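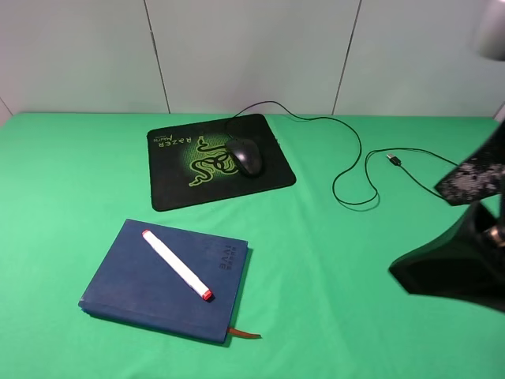

Community Help > Desk and Home Office > Surfaces and Cleaning

What is the best way to get creases out of a cloth desk cover, and can I use a mouse straight on it?

Iron it face down on a low setting with a damp towel in between, then put it back on the desk while it is still a little warm and smooth it from the middle out. As for the mouse, keep it on a pad. Cloth moves under the hand, and the pointer jumps when it does.

Embla Granström
Posted October 2, 2020

Some background, so you know what I have tried. My desk is an old Stavier table with a scratched top, and I covered it with a plain green cotton cloth. It hides the scratches and it's nicer to rest my arms on. The trouble is that I keep only a few things out (mouse, mouse pad, a notebook, a couple of pens) and none of them is heavy enough to hold the cloth flat. By the end of a week there is a fold across the middle again.

The mouse cable makes it worse. It is longer than I need, and whenever I pull the mouse toward me the loop drags on the cloth. I don't want a wireless mouse. I also don't want to glue the cloth down, because I wash it.

I also had a marker bleed through a page in February and leave a red dot on the cloth. It has been through the wash 2 times and the dot is still there.

Gøran Lie

I did this for years with a cloth on a drafting table. Ironing gets you one good week. What keeps it flat is tension underneath. Cut the cloth so it hangs over by a hand's width on every side, fold the edges under the tabletop, and hold them with the elastic clips sold for fitted sheets. Run them corner to corner. I bought mine from Kumgate in a set of four and they have lasted. They come off in a minute on wash day.

If your table is against a wall, pull it out before you start. The back edge is the one people skip, and then the whole cloth creeps forward.

For the cable, push the extra length to the back of the desk and tie it there with a strip of hook-and-loop tape. Leave enough slack that the mouse reaches the front edge of the pad and no more. If the plug end is out on the table because you unplug it often, put a cap on it. Crumbs and lint get in the metal part.
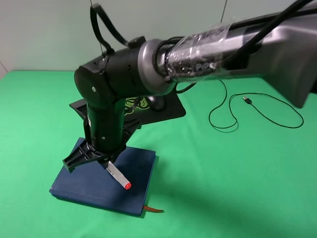 A thin layer under the cloth helps too. I used the rubber mesh that goes under rugs, trimmed a little smaller than the tabletop so it doesn't show. With that in place you may not need all the clips. Don't use the sticky kind, it leaves a residue on varnish.

On the red dot: if it is permanent marker, put a folded paper towel under the stain and dab from the top with rubbing alcohol on a cotton ball. Change the towel when it picks up color. Try a corner of the cloth first, because a strong green can lift along with the ink. Don't put it in the dryer until the dot is gone.

And close the notebook before you set it aside. An open one slides more and the ribbon gets caught under your sleeve.

wendari_user609

just get a heavier fabric. felt or wool, not cotton. mine has never creased. it does collect hair though

Embla Granström

Thanks, both. I bought the clips and the rug mesh. The mesh made the bigger difference. I had to trim it twice to get the corners right. The cable is tied at the back now and it no longer pulls on the cloth.

The alcohol took out most of the dot. The green did fade a bit in that spot, so the warning was fair. I put the mouse pad over it.

I looked at felt as well, but the piece I wanted at Triantafyllou has to be dry cleaned, so I will stay with cotton for now.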